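Storing Stemware in a Small Shared Kitchen
Project report, Household Design unit
Ifeoma Nwachukwu
2018-08-10

1. What the project was

Pick one storage problem at home and work on it for the term. Mine was glasses. The kitchen in our place on Kowalchuk is 915 mm of usable counter between the sink and the wall, and most of that gets eaten by the kettle and the bread. The glasses used to stand on the counter in a clump. Things got knocked over.

Brief I wrote for myself in July: get the stemware off the surface, keep it near the sink, no drilling (rental). Budget low. Had to be something my housemates would keep using after I stopped nagging.

2. Options looked at

Under-shelf rails. The kind where the foot of the glass slides into a slot. Cheap, tidy, but they need screws or a thick shelf and ours is thin. Out.

Cupboard with a liner. We tried this for 10 days. Fine for tumblers, bad for anything with a stem, you have to reach over the front ones. Also the cupboard is on the other side of the room, so everyone left glasses by the sink anyway.

Drying mat. Takes up exactly the space I was trying to save.

Freestanding wire rack. Glasses hang upside down by the foot. Small footprint, goes up instead of out. Went with this one. I got it secondhand from the Notcombe market, no box and no instructions, so I can't give a model.

3. The glasses

We swapped most of the real glass for silicone ones, after breakages. Hot pink was the color they had left. They are light and they bend, which matters for the rack more than I expected. With real glass the weight pulls the foot down flat on the wires. Silicone feet can give a little if you push them on in a hurry, and then the glass sits crooked.

4. Setting it up

Spot chosen: the gray marbled counter, by the pale wall. Tried it closer to the sink first but it got splashed and the rack was in the way of the tap.

Loading order matters. Started from the bottom, then the top. If you do the top first you bump it with your knuckles getting the lower one in. Foot goes in level, slide toward the middle, let go slowly.

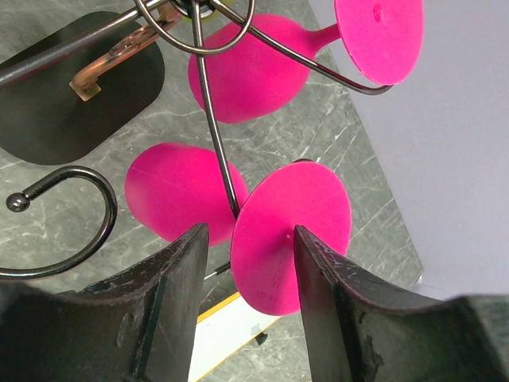
5. What worked

Counter space. The rack takes up a lot less than the clump did. Bread board now fits next to it.

Bowls hang open side down so no dust or crumbs get in them. Before this we were rinsing glasses before every use, which is a waste of water.

Color. I thought the pink would look silly against the dark metal but it means you can see from the doorway if a glass is missing. One housemate started putting them back for that reason alone.

6. What didnt work

Hanging glasses drip. If they go up straight from the wash there is a puddle under the rack. We now keep a folded cloth under it and change it most days, which is a step I had not planned for.

The rack moves if you pull a glass off sideways. Lifting a bit first fixes this but guests dont know that. Stuck felt pads under the base, helps some.

Silicone picks up smells. Not a rack problem but it came up in the feedback. Someone hung one up still soapy and it tasted of lemon for 2 days.

7. Feedback from housemates

Asked everyone the same thing at the end: would you keep it? All yes, one "yes but move it left". Main complaint was the drips. Main compliment was being able to wipe the counter in one go.

8. If I did it again

Measure the hight of the glasses before buying the rack, not after. Ours fit but that was luck. Would also look for a rack with a tray built in. There was one in the Devden catalog but it was over budget and wider than the spot I had.

Still to do: try it with mugs, and write up the cost table, which goes in the appendix.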